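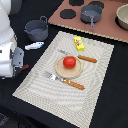
Tomato on the round board, and the big woven mat on the tilt again.

Search the gallery
Type a word and press Go

Table bits, Bancombe kitchen

July 24, 2022

Hello and welcome to the table page! A few of you asked what we've got on the go in the kitchen now that the black table has its permanent spot, so here's a good long ramble (you know me, I can't do a caption in one line). If you only came for the mat, scroll until you see the word "mat" and you'll be right.

The mat first then. It came from Tzavaras, the homewares place in Bancombe with the impossible parking, and it was in the end-of-season basket for $27, down from $42. I'd gone in for tea towels! I wanted something pale, as everything I own looks a bit lost on the black, and this one has a lighter band along the edges and a faint ripple all over that you only really notice when the light hits it side-on. It's bigger than a normal placemat, which I didn't clock in the shop, so at home it takes up the space of two people. For a while I was cross about that. These days I use it as a sort of landing pad for lunch things, with the plates going wherever they fit, and it suits the table much better that way.

I like it crooked, too. My sister straightens it every time she walks past and I turn it back once she's gone. A straight mat on a straight table looks like a waiting room to me, and on an angle you can reach the corners from either chair.

Now the board. I've had the little round one with the raised rim for yonks and it's the thing I'd grab in a fire. The rim stops tomatoes rolling off, and it catches the juice as well, up to a point. Go past that point and you'll be wiping the mat. It gets a rinse and a dry straight after use and then stands on its edge by the window overnight, and every so often a rub of oil when I remember (May was the last time, so it's due). Don't soak a wooden board, please. I did that to the one before it and it split clean across.

The tomato is for lunch. We've been buying ours at the Saturday growers' stall, the one at the far end past the honey people, and I'm fussy in a way that must drive them mad. I go for bright red and glossy with a bit of weight, never from the fridge, and I keep them on the bench until the minute they're wanted. July isn't tomato season in our part of the world, I know, I know, but they've got a hothouse and I have no willpower. Thick slices, salt, good butter on the bread, done. I've tried fancier and I always go back.

As for cutlery, the knife and fork with the orangey-brown wooden handles are from a Travetti set I picked up second-hand, 20 pieces in a shoebox with an elastic band around it. There were supposed to be 24 so we're short a few teaspoons and have been for years. They're warm in the hand and they look a treat on the pale weave. Two warnings if you're tempted by wooden handles. They can't go in the dishwasher, and somebody in your house will put them in the dishwasher. One of my forks has gone a bit furry at the end and I've been meaning to sand it.

I get asked whether a table knife is really up to a tomato, and no, not a ripe one! It's for the buttering. For slicing I get the little serrated one out of the drawer, and if I can't find it I make do and end up with something closer to salsa.

Which brings me to the yellow box. I'm a sucker for packaging and I adore that round label, all red and green and white. It's been on the table most of the week and I keep leaving the box out after the insides are finished, as it's such a cheerful little thing standing at the back there. I've kept a few over the years for string and seed packets. They're the right size for seed packets if you fold the tops down.

The grey pot lives on the table more than it lives in the cupboard. Two handles, nice round belly, and it goes from stove to table without me having to think about serving dishes. I should admit I stand it on the bare tabletop when it's cool and on a folded tea towel when it isn't, and I've got one faint ring to show for the day I got those mixed up. It rubs out a little more each time I polish.

A couple of you wanted to know about the table itself. It's an Altia, bought from the seconds room in 2019 or thereabouts, and it was $56 because of a scratch underneath that I've never been able to find. Black is a gorgeous colour for photos and a terrible colour for living with. Every crumb! Every fingerprint! I keep a soft cloth in the top drawer and give it a once-over before breakfast, then again after, and by ten in the morning it looks like we've had a party on it. I'd still buy it again. Red looks wonderful against it, and so does anything in plain pale wood.

A few things I've learnt from laying the table over and over for this page:

Put the mat down first and the board second, and leave the small things until the end.

Knife and fork don't have to stand to attention either side. I like them lying the same way, a bit slanted, as if someone's just put them down.

One bright thing is plenty. I had lemons and capsicum out as well one day and it looked like a greengrocer's window.

Open the blind fully or shut it fully. Half-open gives you stripes.

If you've got a Tzavaras mat too, I'd love to know how yours has gone in the wash. I've been too chicken to put mine through and have stuck to a damp cloth and a bit of dish soap, which has been fine for everything except beetroot. Comments are open until the end of the month, and I do read them all, usually with a sandwich.

Recent in the gallery
Window sill herbs, second go
The blue enamel jug and its chips
Sorting the tea towel drawer
Oiling day: boards and spoons
Bancombe growers' stall in May
Cups that don't match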